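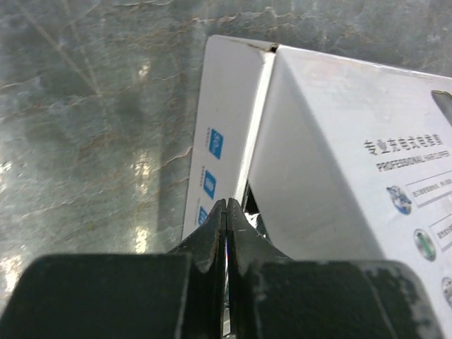
Wrist view, one arm, fingers closed or nearly so next to the clipper carton.

Thread: Closing fingers before approach on printed cartons
Bimanual cells > Procedures and acceptance

dahlgren_a
July 2018
Draft 3 of our handling rule for retail packaging. Comments wanted before it goes into the Bundgaard cell manual.

3.1 Fingers stay closed until the wrist is 30 mm from the carton.
3.2 One arm holds, the other works. The holding arm does not move while the other is in contact.
3.3 A carton with an open seam or a creased corner is logged before the run and kept in the set.

Åsmund Dahlgren

cakier_ops
3.3 is wrong for us. A gaping side changes the stiffness and you end up comparing different objects under one label. We pull them.

tolstack
Disagree. Sites receive damaged cartons. Log the condition and filter later. My problem is 3.1: on glossy stone the wrist view gets a glare column, and 30 mm judged from that view is a guess. Take the distance from joint positions.

dahlgren_a
Agreed on 3.1, will reword. On 3.2, the case I have in mind is both grippers coming in on one small box from opposite corners.

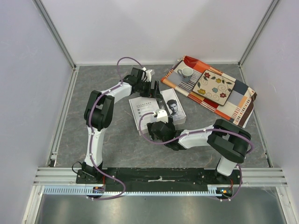 With that approach the cables matter as much as the fingers. Proposed 3.4: no cable loop may hang lower than the gripper body when the arm is over the work.

cakier_ops
3.4 is unenforceable with clips alone. The loop changes shape with every elbow move. We check it at 10 poses and record the worst one.

tolstack
10 is thin for two arms. Fonetti asks us for 21.

dahlgren_a
21 it is, both arms. 3.3 stays as written, with a condition field so Cakier can filter. Draft 4 goes up in this thread.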